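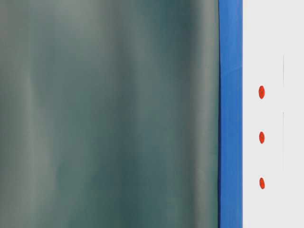
发件人：Evelien Maes
收件人：cell-maint 列表
日期：2021年3月29日
主题：Re: 二号单元固定相机对焦漂移，标定残差超限

各位好，

先引原信，回复写在后面。

> 发件人：Stevens
> 主题：二号单元固定相机对焦漂移，标定残差超限
>
> 二号单元（Brandthorpe 线，取放工位）的固定相机从上周起标定残差持续偏高。验收时的限值是 3 个像素，现在每次跑完都在 5 上下跳，重跑也压不下去。
>
> 已经做过的：
> 重新紧固相机支架的底座螺钉；
> 更换网线，排除丢帧；
> 把曝光恢复到 1 月份的备份参数；
> 用无尘布擦过镜头保护片。
>
> 机械臂本体的零点核对过，各轴刻线对得上，重复定位没有问题。所以我倾向于是相机侧的原因，但不确定是镜头还是支架。
>
> 另外，Dramotmont 的标定程序每次都报同一个代码 781，手册上只写“特征不足”，没有进一步说明。有人遇到过吗？
>
> 在得到答复之前，工位降速运行，视觉补偿关闭，只走示教点。

Stevens，你好：

781 我在一号单元上见过。手册写得太简略，它其实包含两种情况：一种是标定板上的圆点识别数量不够，另一种是数量够了，但分布集中在视野一侧，程序拒绝解算。两种情况报同一个代码，要区分只能看日志里识别点的坐标。请把日志目录里最近一次的点表发到列表上。

残差偏高和 781 不一定是同一个原因，建议分开查，顺序如下。

一、镜头锁紧环。Grasilora 的这款镜头有两道锁紧螺钉，一道锁光圈，一道锁对焦环。锁对焦的那颗很小，位置靠近接口，装护罩以后基本摸不到。一号单元那次就是这颗没有锁到位，设备一震，对焦环慢慢转。检查时先在镜筒和对焦环之间画一条对位线，再跑一个班次，看线有没有错开。不要先拧紧再画线，那样看不出原来的位置。

二、工作距离。支架底座紧固过，但你没有提到横臂上的夹块。夹块松动时横臂会下沉，底座完全看不出来。用钢尺从镜头前端量到台面基准块，和验收单上的数值比较。验收单在单元电柜门内侧的袋子里，第 34 页。

三、景深。光圈如果被人开大过，近处和远处不可能同时清楚，标定板的高度稍有偏差，圆点边缘就会变软，圆心提取随之偏移。我们的做法是光圈收小一档，用光源补亮度，不加增益。

四、近处遮挡。视野里离镜头很近的东西会完全虚掉，画面上只剩一大片颜色，连纹理都没有，人眼一看就知道不是工件，程序却不知道。如果它占住视野一侧，识别点就会全部挤到另一侧，正好对应 781 的第二种情况。请在标定位姿下存一张原图，不要存程序处理过的缩略图。存图时机械臂停在标定起始点，伺服使能保持，夹爪打开。

关于恢复曝光备份：1 月份的参数是换光源之前存的，不能直接用于现在的单元。请改回出厂参数后重新调，调完另存一个文件，文件名带上日期，旧文件不要覆盖。

标定流程本身也重复一遍，免得大家手上的版本不一致：
1. 单元上电后预热，等控制柜风扇转速稳定。
2. 标定板放在定位销上，压到底，四角用塞尺检查。
3. 先对焦，后锁紧，锁紧之后再看一次清晰度数值。锁紧动作本身会带动对焦环，数值下降就松开重来。
4. 跑标定，保存点表和残差。
5. 不移动标定板，立即再跑一遍。两次残差之差大于限值的十分之一，结果作废。
6. 取下标定板，用基准块验证，在台面的四角和中心各测一次。

第 5 步经常被省掉，请不要省。支架有松动时，单次残差可能仍然合格，两次之间的差值才会暴露问题。

保护片也请拆下来看背面。只擦正面不够，背面积油雾以后，整幅图像的对比度都会下降。更换时注意方向，有镀膜的一面朝外，垫圈不要重复使用。

在上述四项查完之前，视觉补偿保持关闭，我同意。降速比例按现在的值，不要再改，否则前后的周期数据没法比较。

需要的东西再列一遍：点表、原图、工作距离实测值、对焦环对位线在班次前后的照片。收到后我和一号单元的记录对一下，再决定要不要换镜头。备件柜里还有一只同型号的，先不要拆封。

Evelien Maes
单元维护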